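Grevar workspace mapping software
Sold and supported by Carkow

Home / Software / Perception / Grevar

Grevar finds straight lines on a work surface with a wrist-mounted camera and turns them into named regions your planner can use. It runs on the robot's own PC or on a separate one. Sold as a yearly license per arm, trial license on request.

What it does

You mark out a table or board with tape. The arm moves through a short series of poses, the software picks up the tape edges in each one, and it solves for where the lines sit relative to the robot base. Each closed region gets a name. From then on a pick or place task can say "put it in B" and the planner receives a polygon, a plane, and a confidence value.

That's the product. The vendor's own brochure calls it "scene understanding," and we asked them to stop sending us that brochure. Grevar doesn't understand scenes. It fits lines, checks whether they cross at angles that make sense, and throws away the ones that don't. We sell it because it does this job well, and plenty of software with a bigger name does it badly.

Who should buy it

People who rearrange their work area often. If you run short jobs, teach, or do manipulation research where the layout changes every few days, re-taping a board and running a mapping pass is a lot quicker than touching off corners with a pointer and typing numbers into a file.

If your fixture is bolted down and stays bolted down, don't buy this. Measure the fixture once, carefully, and spend the license money on something else. We get calls from people with a fixed cell and a drifting arm who hope a camera will sort it out. It can hide the problem for a while.

How the mapping pass works

The pass has two stages. In the coarse stage the wrist goes up high and the software looks for long lines and where they cross. It doesn't need to see the whole board at once. In the close stage it drops down over each crossing and fits the tape edges again at better resolution. Views here are usually tilted, so a strip of even width looks wider toward the camera, and a right angle looks skewed. Grevar corrects for that using the camera calibration and the joint readings, so both have to be good. If your hand-eye calibration is off, the map will be off by the same error and the software will report high confidence anyway. We consider this the worst thing about it.

Each crossing gets a residual, which is shown in the log next to the number of views used. Read the residuals. The summary screen shows a green bar and the green bar is too generous.

Settings worth knowing about

Surface model. Defaults to a flat plane. There is a curved option and we have yet to see it help. A sagging board should be replaced or supported.

Line color. You can give it a target color or let it find one. Automatic works when the tape stands out clearly from the surface. On brown, tan, or light wood tones, blue painter's tape is easy for it. Yellow tape on a tan board is where automatic starts guessing.

Edge tolerance. Sets how rough a tape edge can be before the software drops that part of the edge. The default is strict. Torn ends and frayed borders get dropped, which is fine on a long strip with plenty of clean edge left and a real problem on a short one.

Minimum visible length. A strip that only clips the corner of one view is ignored for that view by default. It comes back in if another pose sees more of it. People turn this setting down to "catch everything" and then wonder why they have extra regions. Leave it.

Crossing angle. Grids laid by hand are never square. The default window is wide enough for careful hand work. If you're outside it, pull the tape up and lay it again.

Frame limit. A mapping pass stores up to 500 frames. The log holds 1,000 entries and then overwrites the oldest, without a warning. Export the log if you plan to compare runs.

Using it with a planner

Grevar exports regions as a plain text file and also serves them over a local socket. The Preluso planner reads them directly, and that pairing is the only one we support end to end. Regions appear as placement targets and, if you ask for it, as keep-out areas.

Other planners can read the text file. The format is documented, short, and easy to parse, and it hasn't changed since we began selling it. We'll answer questions about the file. We won't debug your planner.

One warning about the Preluso link: it updates regions live. If someone reruns the mapping while a job is loaded, the targets move. The arm finishes its current motion and uses the new map on the next one. There is a lock option for this. It's off by default, and we turn it on for every install we do — please leave it on.

What the marketing says and what we found

"No calibration required." This refers to the board, which needs no printed pattern. The camera still needs calibrating and so does its mount. We'd have worded this differently.

"Works in any lighting." Even, diffuse light is easy for it. A bright stripe of glare across tape is read as a break in the line, and a hard shadow from the wrist can be read as a line if it's close enough to the target color. Move the lamp or change the poses.

"Self-healing maps." The software can rerun the pass when confidence falls below a level you set. A rerun on a peeling strip gives you a fresh map of a peeling strip.

"Learns your workspace over time." We could find no learning in the version we sell. It averages the last eight passes if you tell it to, and averaging is useful. If the board was bumped between passes, clear the history first, or you'll get a board that sits halfway between two real positions.

"Handles clutter." Sometimes. An object that covers part of a strip is tolerated when there's clean tape on both sides of it. An object on a crossing is bad. Map with the board clear and put your parts out afterward.

Things it won't do

It doesn't detect objects, grasp anything, or check for collisions. It doesn't know whether a region is occupied. It can't tell a tape line from any other straight thing of the same color, so keep blue pens and blue cable off the board during a pass. It isn't a safety product, and a keep-out region drawn with tape must never stand in for a guard or a scanner.

It also has no idea which side of the outer edge is table. The border where your board stops and the floor or bench begins is often a strong straight line. With line color set properly it's ignored. With automatic color on a high-contrast border it may be picked up, and the first sign is a region with a silly shape along one side. Either set the color by hand or delete the region in the editor.

What you need

A wrist camera supported by the driver list, fixed rigidly to the arm. Rolling-shutter cameras are accepted if the arm stops for each view, and the default routine does stop.

Joint readings with timestamps. The Okafor bridge supplies these for most arms that don't offer them natively. It's a separate download, free with the license, and the installer is clumsy. Run it before installing Grevar. In the other order it fails to find the camera service and tells you the license is invalid.

A matte surface. Gloss is the most common reason a trial goes poorly. Tape that lies flat. A full roll costs very little, so don't reuse strips.

What's in the license

The mapping software, the region editor, the Preluso link, and the Okafor bridge. Updates are included while the license is current. If you let it lapse, the software keeps running on the version you have and existing maps stay readable. We checked this ourselves by letting one of ours lapse.

Support is by email from Carkow. Send the exported log, the region file, and the frames from the pass. A screenshot of the green bar won't get you far.

Try it before you pay

The trial is the full program with no features held back. Use it on your own board, under your own lights, with the tape you'd normally buy. The vendor's demo board is printed, perfectly square, and tells you nothing about how the program will treat your shop.

Run the mapping, move the arm away, run it again, and compare crossing positions in the two logs. Then loosen and retighten the camera mount and do it once more without recalibrating. That last run will show you how much a small mount shift costs, and it's better to learn it during a trial. If the first two runs disagree by more than your task can stand, send us the logs before you blame the software, but do consider that the software may be the wrong choice. We'd sooner skip the sale than take the return.

Close-stage view over a crossing

Blue painter's tape on a matte brown surface, laid by hand. The long clean edges near the crossing are what the fit relies on. Toward the right, the upper edge of the shallower strip is ragged, and at the strict default that's the kind of stretch the software drops. The short piece in the upper right corner is a case for the minimum visible length setting. 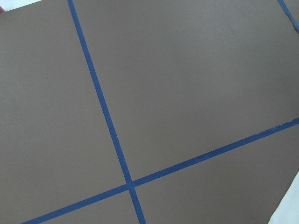

Ordering and trial requests

Write to Carkow through the contact form with your arm model, camera model, and controller version. Tell us what surface you're using and which planner will read the regions. The trial key comes by email with the Okafor bridge download link and our own setup notes, which differ from the vendor's in several places. Follow ours for the lock option and the line color.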